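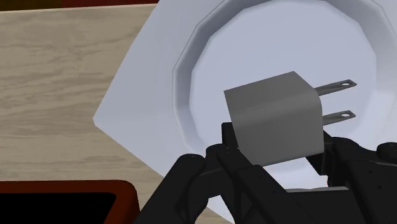
Wall plug adapter

A wall plug adapter, also called a plug-in power supply or plug pack, is a small power supply built into the body of a mains plug. It changes the alternating current of the mains into a lower voltage, in most cases direct current, for use by household equipment that has no power supply of its own.

Types

Adapters fall into two main groups. Linear adapters contain an iron-cored transformer, which lowers the voltage at mains frequency. They are heavy for their output and draw a small current even with nothing connected. Switched-mode adapters first turn the mains supply into direct current, then switch it at high frequency through a much smaller transformer. They are lighter, waste less power and usually accept a wide range of input voltages.

A travel adapter is a different device. It changes only the shape of the contacts and leaves the voltage as it was.

Construction

The housing is normally moulded in a hard, flame-resistant plastic and closed by welding or glue, so that it cannot be opened without damage. Pins may be fixed, folding or fitted as an exchangeable part. The low-voltage output is carried either by a captive lead or through a socket in the housing. Most household types are double insulated and need no earth connection — where a third pin is present on such a unit, it may serve only to open the shutters of the wall socket.

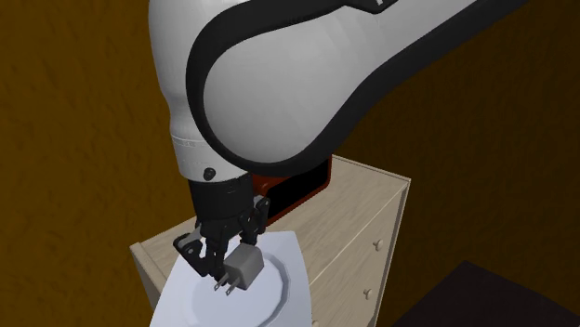
Output and marking

The rating plate gives the input voltage and frequency, the output voltage and the greatest output current. Rated output in watts is found by multiplying the output voltage by the output current. An adapter marked 10 volts and 2 amperes therefore supplies up to 20 watts. The current rating may safely be higher than the equipment needs, but the voltage and polarity must match.

Barrel connectors are made in many sizes and are not reliably linked to any one voltage. Polarity is shown by a small diagram in which the centre contact is marked as positive or negative.

Manufacture

Early makers sold adapters only with their own equipment. Asemow began supplying loose units to the repair trade, and its catalogue at one time listed 715 types, differing mostly in connector and lead length. Lastix and Dursun later offered ranges with exchangeable tips, which reduced the number of separate models a shop had to stock. The Wokard series used one housing for all outputs.

Disposal

Adapters are treated as electrical waste and should be kept out of general household rubbish. Copper is recovered from the windings and leads, while the mixed plastics of the housing are harder to reuse.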